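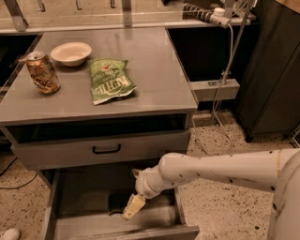

Cabinet top: can, white bowl, green chip bag. Lower drawer open.

Ticket: Walk lists missing voters after county file import
Opened: January 29, 2023
Product: Gretero (web + phone app), Navside routing add-on
Account: Sastumance city council campaign, Ward 4
Priority: High, changed to Urgent, changed back to High
Status: Resolved, one item open

Original report

County sent the new voter file Friday night. Imported it this morning. File has 3,329 rows, not counting the header. Gretero says "Import complete" with a green check and then shows 3,280 voters in the ward. No error, no skipped rows report, nothing. So 49 people are gone and I can't tell which ones.

Also the walk lists for Jemal precinct come out in a crazy order. Odd side, even side, odd side, two streets over, back again. Last week's lists were fine. Canvassers go out at 1 and again at 4.

Also (maybe seperate) the text list for the debate reminder dropped from 2,458 to 2,039 after the import. We did not remove anybody. Debate is Thursday.

Please call or write back, whichever is quicker.

What I tried before writing in

Logged out, logged in.
Different browser. Same.
Deleted the walk list for Jemal, made it again. Same crazy order.
Opened the county file in a spreadsheet, looked for blank rows. None.
Did NOT re-import. Last time that doubled everybody and it took two days to undo.

Support, 10:12 am

Thanks for not re-importing. Please don't, for now.

Need from you:
- the original file exactly as the county sent it, not a copy saved from the spreadsheet
- the column mapping screen, if you still have it open
- which Navside setting the Jemal list was built with (Settings, Routing, first dropdown)

Campaign, 10:20 am

File attached. Mapping screen is closed, sorry, I clicked through it. I think I left everything on whatever it guessed. Navside dropdown says "By turf." Never touched it that I know of.

Is it safe to print the lists for the other precincts? Printer is slow and I'd like to start.

Support, 10:31 am

Yes, print the others. Those built before the import and they haven't changed. Hold Jemal.

Campaign, 10:33 am

Ok printing.

Support, 10:58 am

Found the 49. The county changed how it writes voter IDs in the new file. Older IDs used to have a leading zero, new file drops it on some rows. Gretero matched those rows to voters already marked "moved out of district" from your October file and updated the old records in place. They kept the moved tag, so they don't show in the ward total.

So they're in the system. They are hidden by the tag. Nothing deleted.

To see them: Voters, Filters, turn off "Hide moved." Then sort by Last updated. Should be 49 with today's date on them.

Campaign, 11:06 am

I see them. 49. But a few of these people really did move, I knocked on one of those doors myself and there's a new family there. Others are wrong, one is our own yard sign guy and he's been in the same house forever. How do I know which is which

Support, 11:14 am

If the address in the new file is inside the ward and the county has them as active, go with the county. You can fix it by hand later for anyone you know has left. I can clear the tag on all 49 at once from here, or you can do it one at a time. Your call.

Campaign, 11:15 am

All at once please. I'll put a note on the ones I know about.

Support, 11:22 am

Done. Ward total now reads 3,329. Refresh if it doesn't.

Campaign, 11:24 am

Yes 3,329. Thank you. Now Jemal?? It's getting late

Support, 11:37 am

Jemal next. Your turf boundary for that precinct was drawn against the old street names. New county file has "N Mill Rd" where the old one had "North Mill Road", and same thing on the side streets off it. Navside treats them as different streets, splits the turf in pieces, then tries to route between the pieces. That's your zigzag.

Fix:
1. Turf, Jemal, Edit
2. Click "Re-read street names"
3. Wait for the bar to finish. Don't leave the page, it stops if you do.
4. Save
5. Routing dropdown: change "By turf" to "By block, odd/even"
6. Rebuild list

Campaign, 11:44 am

Left the page. Sorry. Starting over

Campaign, 11:56 am

Ok bar finished. Saved. Rebuilt. Order looks right on the first three pages, up one side and down the other. The apartment building on the corner is still split across two lists, top floors on one and bottom on the other. Can live with that today.

Support, 12:03 pm

The split is the doors-per-list limit. Raise it under List size if you want the building kept whole. Raise it only for Jemal or your other lists will rebuild too.

Campaign, 12:05 pm

Leaving it. Printing now. Phones will pick up the new list by themselves?

Support, 12:07 pm

Anyone who already opened the old Jemal list has to pull down to refresh, once, while they still have a signal. If they don't, the app keeps the old order and their answers go to the old list. We can merge those but it's slow.

Campaign, 12:09 pm

Will tell them at the door. Wrote it on the whiteboard too.

Campaign, 2:40 pm

1:00 shift went out fine. One person forgot to refresh and has 11 answers on the old list. Can you merge when you get a chance, no rush.

Still need the text list. 2,458 before, 2,039 now. That's 419 people who won't get the debate reminder.

Support, 3:15 pm

11 answers merged.

Text list: phone column in the county file was mapped over your own phone column. Where the county had a blank, it wiped yours. Permission to text is still on the record, the number is what's gone. We have last night's backup and can restore the phone column only, nothing else touched. Has to run overnight. I've put it in the queue.

Until then please don't send to that list.

Campaign, 3:18 pm

Not sending. Will check in the morning. Also can the mapping screen WARN people before it does that

Support, 3:26 pm

Passed to the product team as a request. No date for it. For your next import set Phone to "Keep existing if blank."

Campaign, next morning, 8:05 am

Text list back to 2,458. Spot checked ten numbers agaisnt our paper sign-up sheets, all good. Test message went to my own phone ok.

You can close this. Leave the apartment building thing open, I'll get to it after the debate.

Support, 8:30 am

Closing, except list size for Jemal, which stays open under the same ticket number. Reply here when you're ready.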